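Bilness Finger Set for Trarna Grippers, Revised Stem
Home / Grippers and Fingers / Spares and Upgrades
In stock, ships from Reston
$167 per pair
Add to cart
Add to wish list
Fits: Trarna two-finger gripper, all versions with the flat carriage
Does not fit: Trarna Roman (see the Roman finger page)

Please read this if you bought a pair before July

If you have the first version of these fingers on your arm right now, stop using it near glass, or near hands, until you've done the check further down the page. The clamp screw on the old stem can work loose. When it does, the finger slips on its stem, and the gripper can let go of what it's holding or close farther than you told it to. I've had 29 pairs come back so far. I'm swapping every old pair for free, whether it has slipped or not, and you don't need a receipt.

OK, with that said, let me tell you what happened, because I've been answering the same email over and over and I'd like it all in one place.

What went wrong

I'm Torben, I design these fingers and I also pack the boxes, so there's really only one person to yell at. The first version held the finger to the stem with a single clamp screw. On my bench it was fine. I ran it for weeks picking up blocks and bottles and it never moved, and I was pretty pleased with myself!

Then Rainer Kuhlmann wrote to me. He was one of the early buyers and he has his arm doing dish work all day long, lifting cups, putting them in a rack, taking them out again. One evening his gripper picked up a mug, got it halfway across the table and dropped it. He figured it was a bad grasp and ran it again. Same thing. By the third mug he'd started looking at the fingers, and the left one had turned on its stem just enough that the two tips weren't meeting anymore.

My first guess was his motor. My second guess was his software (sorry, Rainer). He was very patient about both of those. He took a video of the finger while the gripper opened and closed on nothing, and you could see it wiggle at the root. So I asked him to mail me the pair, and there it was: the screw had backed out, and the inside of the clamp was polished smooth where the stem had been rubbing.

The reason I'd never seen it is that I always tested with straight pinches. Blocks don't push sideways. A mug handle does, and so does a dish rack, because the tip catches a wire on the way down and gets twisted a tiny bit each time. Do that all day and one screw isn't enough. I should have tested for it and I didn't.

Why it's a safety matter and more than a nuisance

Dropping things is annoying. The part that bothered me more is the zero. The Trarna gripper works out where its fingers are from the motor and has no idea what the tips are doing. So if a finger has slipped inward, the gripper thinks it has room left when the tips are already touching, and it keeps pushing until the current limit kicks in. If your current limit is set high (I know some of you turn it up, I've seen your videos), that's a hard pinch. One buyer got a blood blister out of it while reaching in to straighten a plate. Nothing worse than that has been reported to me, and I'd like to keep it that way.

It can go the other way too. A finger that has slipped outward won't grip thin things at all, and the controller may still report a good grasp. If your program moves on as soon as it hears "grasp OK," it'll happily carry nothing over to the shelf, or carry a bowl by one lip.

What's different in this version

The stem has a flat on it now, and the screw seats against the flat, so the finger can't turn even if the screw loosens. I also added a second screw from the other side. There's a witness line across the joint, a thin groove that runs over both parts. When it lines up, you're good. When it's stepped, something has moved and you should stop. I wish I'd put that line on the first version, it costs next to nothing.

The fingers themselves have the same outside shape, so your grasp poses and your collision model should carry over. The new pair is a hair heavier because of the extra screw. If you have a very tight payload you may want to weigh yours and put in the real number, but for cups and plates I haven't had to change anything.

In the box

One left finger, one right finger (marked L and R on the back)
Two stems with flats
4 clamp screws, already treated with thread lock
Hex key
A printed card with the check on it, which I'd love you to tape up near the arm

Specs

Finish: matte black
Max grip load per pair: 26 newtons at the tip
Screw drive: hex, key included
Warranty: one year, and drops count, I'm not going to argue with you about drops

The check (old and new fingers)

Power the arm off first. I mean at the switch, please don't trust the pause button with your fingers in there.

1. Open the gripper by hand, if yours back-drives, or open it all the way before you cut the power.
2. Hold one finger near the tip and twist it gently, the way you'd test a loose door knob. Then the other one.
3. Push each tip sideways, both directions.
4. On the new version, look at the witness line. On the old one, look for a dark or shiny ring where the finger meets the stem.
5. Close the tips on a strip of paper at low current and tug on the paper. It should hold evenly across the tips. If it pulls free from one side, a finger has turned.

If anything moved in steps 2 or 3, take the pair off and don't run it. Tightening the screw on an old pair will get you through a day or so, and then it'll be loose again. I know because I tried it on Rainer's, with two kinds of thread lock, and all it did was make the screw harder to get out.

Run the check before the first job of the day. I also do it after any crash, even a soft one, and by crash I include the tip bumping the table harder than it should have.

How to swap them

The swap is quick. Arm off, two screws out on each side, old finger off, wipe the carriage with a dry cloth, new stem in with the flat facing the screw, and snug both screws a little at a time so they pull up even. Don't lean on the hex key. After that you need to run the zero routine again, and please don't skip it, since the old zero was taken with the old fingers and may have been off the whole time.

Bring the current limit back to the factory setting for the first run, too. If your grasps only worked with it turned up, there's a decent chance a loose finger was the reason.

Getting your free swap

Use the contact form and put "finger swap" in the subject. Tell me your shipping address and whether you'd like one pair or more. I send the new pair first and you mail the old one back in the same box, label included. If you've already thrown the old ones out, just say so. I do like getting them back, though, especially the ugly ones, because I cut them open and look at the wear.

Questions I keep getting

Can I drill and pin my old ones?
People have. I'd ask you not to. The stem is hollow and it may crack at the hole.

Do I need the new fingers if I only pick up soft stuff?
Take the swap anyway, it's free. Soft stuff gets snagged on things too.

Is the Roman gripper affected?
No. It uses a different stem with a key, and I've had no slips on it. I do plan to add the witness line to that one when I run out of the current parts.

My tips are chipped along the top. Is that the same fault?
No, chipping comes from the tip hitting hard things, and it looks worse than it is. Run a fingernail along it (power off!). If it's rough enough to scratch a cup, order replacements. If it's only uneven, keep going. But do run the check, since whatever chipped the tip may have twisted the finger as well.

Will you ship outside the US?
Yes, you'll see the rate at checkout. Swap pairs ship free everywhere.

A few words from Rainer

He's been on the new pair ever since I had the first ones ready, and he let me print this: "No slip so far. The line is the best part, I look at it while the coffee is running. I still want my three mugs back." (They're in the mail, Rainer.)
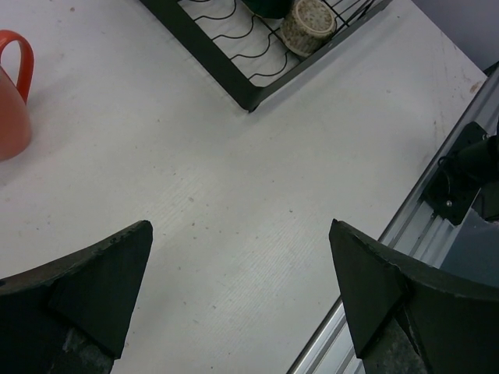 Most of the loose fingers I get back have marks up near the tip as well as wear at the root, so when you write to me about a slip, please send a view from the wrist looking down past both tips, with the gripper wide open and your usual table in front of it. I can learn a lot from that. The slightly chipped rim on the left finger is the sort of wear I'd ask about, and I'd want to know what's on the table too: a dish rack with wavy wire dividers gives a tip plenty to catch on, and a mug with a looped handle pulls sideways when it's lifted. What I can't get from a view like this is whether the joint is tight, so do the twist test before you write and tell me which finger moved. Include your current limit as well, the real one, and I won't tell anybody if it's turned up.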